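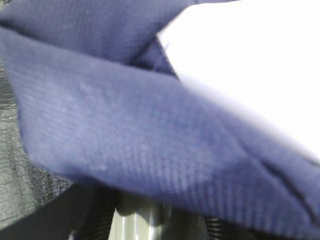
Irfan Minhas said a man could not retire without a cake, it wasn't legal, and anyway the cake was already ordered.

Urmas Grīnberga said he didn't want a cake. He had put in 26 years at Urkell, most of them in door chimes, and in that time he had eaten a great deal of cake for other people. Sheet cake, mainly, with the name in blue gel. He had seen "Goodbye Linda" served to a woman named Lynette. What he wanted was to work until five, turn off his lamp, and catch the evening bus to Cirkmont, where his sister had a spare room and a low opinion of him.

"You'll say a few words," Irfan said.

"I won't."

"Four or five. You could thank people."

Urmas considered the people. There was Irfan, who had shared his office wall since the move to Merner Street and hummed through it. There was the new director, who was young enough to have asked what a door chime was for when everybody had a phone. There was the man from shipping who borrowed a stapler in 2000 and still nodded at Urmas in the hall in a way that suggested the matter was open.

"I could thank the stapler," Urmas said.

He went back to his desk and tried to look busy, a thing he had always been good at and now found difficult. They had already taken his work away. His chimes had gone to a team in another building, and his inbox held only a notice about parking and a reminder to complete his fire safety training by the end of the month. He did the training. He got one question wrong, the one about what to do first, and had to watch the video again.

At three he packed. It took less time than he'd hoped. A mug he didn't like, a sweater he kept for the air conditioning, a framed certificate for the Two-Note Model 7, which had sold well in places where people were hard of hearing. He had composed it himself, if you can be said to compose two notes. The first was a G. The second had been argued over for most of a winter, and management had wanted an E, like everybody's, and Urmas had held out for an E flat. It made visitors sound a little sad. Complaints came in. The Model 7 was fixed within the year, and all that remained of his E flat was one sample unit, in a drawer, with dead batteries.

He packed that too.
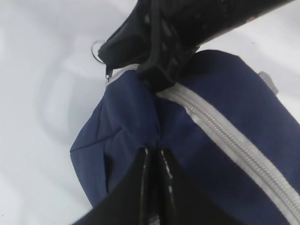

*Navy cloth, pale zipper.*

The cake came at four. It was from Londoño, the good bakery, and that annoyed him, for he had been ready to leave it on the plate. It said "Happy Retirement Urmas" with every letter in the right place. Someone had even asked how he spelled it. People stood along the wall of the break room holding napkins, and he saw with alarm that there were more of them than could be explained by cake.

The director spoke first. She said that Urmas was an institution, and that she had not had the chance to work closely with him, and that she was sure those who had would miss him. She said door chimes were a very exciting space. Then she looked at Irfan, and Irfan looked at Urmas, and Urmas looked at the cake.

"Well," he said.

It was quiet enough to hear the refrigerator, which ran a shade under B and always had. He had meant to mention it to somebody.

"Sixty-seven is not very old," he said, and stopped, because it was where the sentence had been going and now that he was there he saw no way out of it. "Thank you for the cake."

They clapped. Irfan clapped longest, with the knife in his hand, and had to be told.

It might have ended there, and Urmas would have been on his bus in good time and in a moderately bad mood, which he traveled well in. But the man from shipping came up. He was eating a corner piece. He said he'd had a Model 7 on his front door since they first came out.

"You'd have had it replaced," Urmas said. "There was a recall."

"There was a letter."

"And?"

"My wife liked it how it was." He thought it over, chewing. "When we got divorced she wanted the house and I wanted the house, and she got the house. So I took the doorbell."

Urmas asked where it was now. It was on the man's apartment door, it turned out that hardly anyone rang it, and sometimes on the way in he rang it himself.

Neither of them had anything to add to this. They stood and ate. After a while the man reached into his jacket and handed over a stapler, gray, heavy, with a strip of tape on the underside where a name had been. Urmas tried it on his napkin. It was empty.

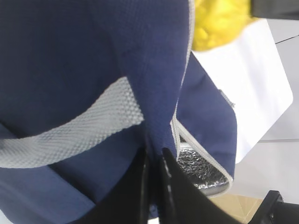

He missed the evening bus by the length of a handshake. The next one left at ten, so he sat in the station with his things and what was left of the cake, which Irfan had forced on him in a box, and called his sister.

"You're late," she said.

"I haven't left."

"I made up the bed for seven o'clock."

He told her a bed didn't go off. She said that was the attitude she had been expecting, and how was the party, and did they give him a watch. He said they'd given him a stapler. There was a long silence from Cirkmont, in which he could hear her television, and under it her own front door, where somebody was calling late. Two notes. G, then E, like everybody's.

"Somebody's at your door," he said.

"It's only next door about the bins. Don't change the subject."

He asked whether she had a screwdriver in the house, a small one, and what size batteries she kept. She wanted to know what he needed them for. He told her he'd explain when he got there, and opened the box, and found that Irfan had cut him the piece with his name on it and forgotten to put in a fork.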